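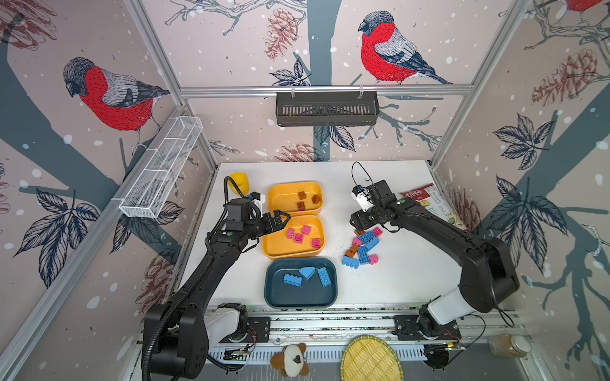

Sorting by color, one tray each. Brown, pink and blue so far, with the mixed pile on the right.

Thread: Sorting a mixed lot, color first or shape first?

quintana_bricks
I bought a mixed lot of loose toy bricks in October, 1250 pieces according to the seller, no box and no instructions. Photo is at the top of the post. I started by color because that was the obvious thing to do. Brown and pink each have a yellow tray and blue has the dark teal one.

My question is for people who have done larger lots. Do you go by color first and then split by shape, or the other way? I have read both. My plan is to do color for everything, put each color in a bag, and then decide. The lot is for my niece and nephew, so it doesn't need to be museum grade. I would like them to be able to find a piece without dumping everything on the floor.

Ivone

gravelpit
Shape first. Always shape first once you are over a few hundred pieces. A small wedge in a bag of blue bricks is blue on blue and you will never find it. A blue wedge in a bag of mixed color wedges takes one second.

tanhouse_4
Disagree for kids. Kids ask for "a pink one." They don't ask for a wedge. My two are five and eight and we went back to color after half a year of shape drawers that only I used. Cleanup is also faster when the rule is just color. A five year old can do it.

gravelpit
A five year old can match shapes too. Mine did.

tanhouse_4
Mine could do it. They didn't want to.

R_Pylypenko
I do this for resale, mostly used lots from moves and school closings. The order depends on how many colors you have. With three or four colors and a lot of different shapes, color first is fine as a rough pass and it goes quickly. With fifteen colors it is a waste of time, you end up with fifteen little heaps that all have to be sorted again.

What I do on a small lot:
Rough pass into trays by color.
Odd shapes out while you go, into their own tray. Wedges, curves, anything that isn't a plain rectangle.
Wash each color separately in a mesh bag.
Dry flat on a towel overnight.
Bag and label.

I see a wedge in your blue tray along with the regular bricks. I would pull those now while the tray only has a few pieces in it. Later you'll be going through the whole tray again.

quintana_bricks
Good point about the wedges. I have one spare tray so I can use that for odd shapes. How do you wash them? I was going to use dish soap in the sink.

R_Pylypenko
Dish soap and lukewarm water is fine. Not hot. Thin pieces can warp, and printed pieces lose the print. Half an hour of soaking, swish it, rinse twice. Don't put anything with a sticker in there.

mudroomshelf
Wash before sorting. I don't understand why anyone handles a used lot dirty. I bought one that had been in a garage and there was pet hair and something sticky on a third of it. I did the whole thing in a laundry bag in the tub and then sorted clean bricks.

R_Pylypenko
If the lot is visibly dirty, sure. If it's only dusty I sort first. It lets me find the stickered and printed ones before they get wet.

lowell_n
Both of you are right, it depends on the lot. Can I ask about the trays? Are those the Bavano ones? I'm looking for something shallow that size.

quintana_bricks
They aren't Bavano. I got them secondhand in a bundle and haven't found a name on them. The yellow ones and the teal one came together. I like them because the pieces stay spread out and I can see what's in each tray. With a deep bin I have to dig.

lowell_n
Thanks. The Bavano ones I had were deeper and slid around on the table. I put shelf liner under them and that fixed it.

tanhouse_4
For color sorting I would use trays that are a neutral color. Brown on yellow is easy to see, and pink on yellow is fine. Blue on dark teal is harder, at least for me. My eyes are not great in the evening and I'd be swapping that one out.

gravelpit
Agree with tanhouse on something, finally. White trays or clear. A white table is good for the loose pile, by the way. You can see everything on it.

quintana_bricks
The teal one is a little harder late in the day, yes. I could switch so blue goes in yellow and brown goes in teal, but then brown would be the problem. I'll see if I can find a plain one.

mudroomshelf
Love the bullfinch paper, where did you get it? I want something like that for the inside of a craft cabinet.

quintana_bricks
It's a winter pattern from a shop called Trinby that sold off the ends of rolls. Bullfinches and pinecones on pale pink. I don't think they have it anymore. I paid for 2 rolls and still have most of the second one.

mudroomshelf
If you ever want to sell the leftover, message me.

kz_attic
What are you going to store them in when you're done? That matters more than the order you sort in. I used zip bags and they split at the corners within a year. I have a Kuzmenko drawer unit now, the small one. Drawers are a decent size, but the labels it comes with are useless and fall off. I use masking tape and a marker.

gravelpit
The Kuzmenko drawers are too small for full size bricks. Fine for small parts. For regular bricks I'd get the Janavex boxes with the snap lid.

kz_attic
Mine hold about 300 small pieces each. Depends on what you have.

gravelpit
The Janavex lids are stiff. An adult has to open them, so maybe not for your niece and nephew.

quintana_bricks
They are old enough to manage a lid. I'll look at both. I think what I'll do is color for the plain bricks, one box per color, and one box for all the odd shapes in any color.

R_Pylypenko
That's a good setup for a family. It's close to how I split lots for buyers with kids. Put a strip of tape on the front of each box and snap one brick of the right color to the lid if it has studs, or tape it on. Then there is nothing to read.

tanhouse_4
We did the brick on the lid and it worked. One of them got pried off and built into something, so use good tape.

quintana_bricks
Will do. I'm going to finish the color pass this weekend and move the wedges over as I go. I'll post the piece count when I have it. I have doubts about 1250.

R_Pylypenko
Weigh it if you have a kitchen scale. Count out a hundred plain bricks, weigh those, and divide. It won't be exact with mixed sizes but it will tell you if the seller was way off.

gravelpit
Still say shape first.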